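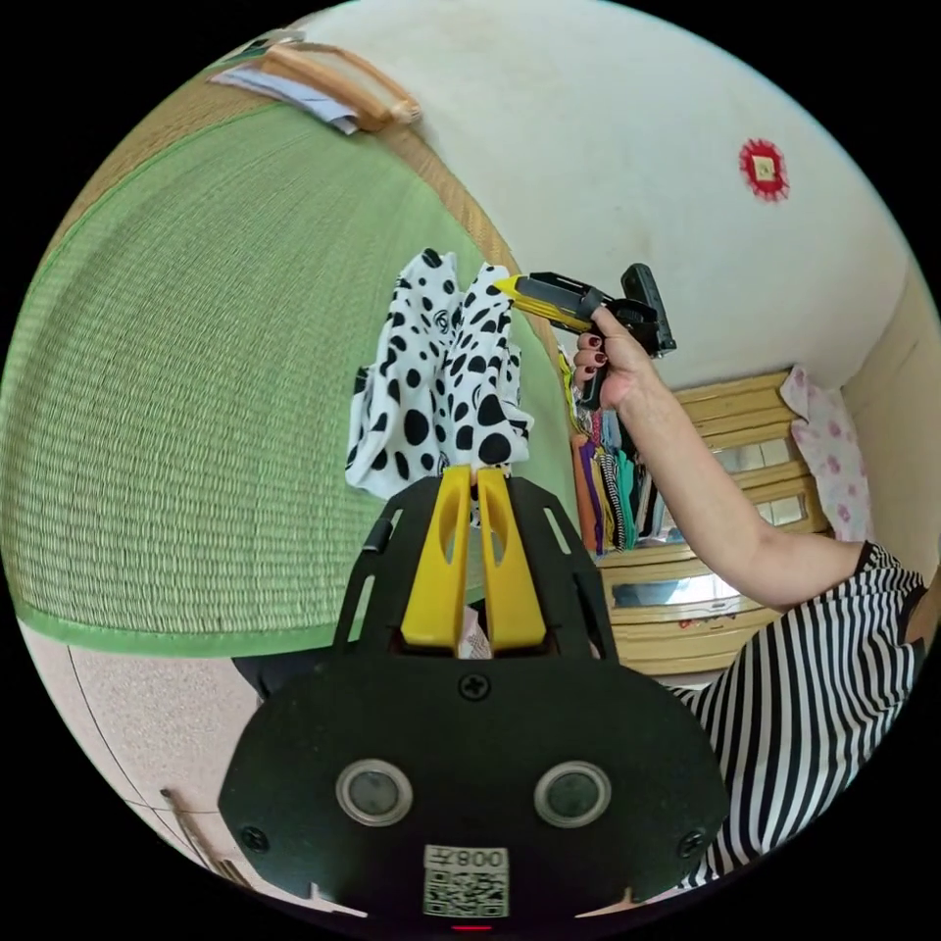
## Rekellow, c'est qui ?

Bonjour, moi c'est Laimutė Priedītis, et Rekellow c'est ma boutique de tissus de seconde main (enfin, notre boutique, Uldis va râler si je l'oublie dès la première ligne). On vend des coupons, des fins de rouleaux, des draps anciens, des boutons au poids et tout ce que les ateliers de confection gardent au fond d'un placard pendant dix ans avant de se décider à faire de la place.

J'ai commencé toute seule, dans mon salon, avec trois cartons de doublures achetés à un tailleur qui partait à la retraite. J'en voulais un seul, pour un manteau. Il m'a dit que c'était les trois ou rien. J'ai pris les trois, j'ai revendu ce qui me restait, et les clientes m'ont demandé quand j'aurais d'autres couleurs… Le manteau, lui, n'a toujours pas d'ourlet.

Uldis Rebane est arrivé deux ans plus tard. Il venait de la logistique et il a tout de suite détesté mon système de rangement (par humeur : les tissus gais à gauche, les sévères à droite). Aujourd'hui chaque coupon a sa fiche, avec la composition quand on la connaît, la laize, les défauts et une photo du revers. On en a 3786 au catalogue et je continue à en ranger certains par humeur quand il a le dos tourné !

### Ce qu'on trouve chez nous

Du coton et du lin surtout, pas mal de laine à partir de l'automne, un peu de soie quand on a de la chance. On achète par petits lots, donc quand une référence est finie, elle est finie. Je sais que c'est frustrant, surtout quand il manque trente centimètres pour une manche. Écrivez-nous quand même : il y a souvent une chute qui traîne, et je préfère vous l'envoyer que la garder.

Quand je ne suis pas sûre d'une matière, je brûle un fil. Si le doute reste, j'écris « composition inconnue » sur la fiche et je baisse le prix. Tous les draps passent en machine à 60 avant d'être mis en vente. Les lainages, non, on les aère et on les brosse.

### La boutique de Hondthorpe

On a longtemps été uniquement en ligne. Depuis mars on a aussi un vrai lieu, à Hondthorpe, dans l'ancienne quincaillerie Dumlao. On a gardé l'enseigne (elle est peinte à même le mur et je la trouve trop belle), alors ne cherchez pas notre nom dehors, vous passeriez devant. À l'intérieur, les tiroirs à vis servent pour les boutons et le grand comptoir pour la coupe.

Vous pouvez venir avec votre patron sous le bras, étaler, hésiter, repartir chercher l'avis de votre sœur. La table du fond est à tout le monde, il y a des ciseaux, des mètres rubans et une bouilloire. Pour les grosses quantités (rideaux, costumes de troupe, nappes de mariage), prévenez-nous avant, que l'on sorte les rouleaux de la réserve.

### Et les écoles ?

Oui, on donne ! Les morceaux trop petits pour la vente partent en sacs dans les écoles et les centres de loisirs du coin. Le dernier envoi pesait 300 kilos et Uldis en parle encore. Si vous enseignez et que vous avez un projet textile, un mot par le formulaire de contact suffit, en précisant l'âge des enfants et si vous avez de quoi venir chercher les sacs.

À bientôt devant les tiroirs,

Laimutė

*Page mise à jour le 13 octobre 2023*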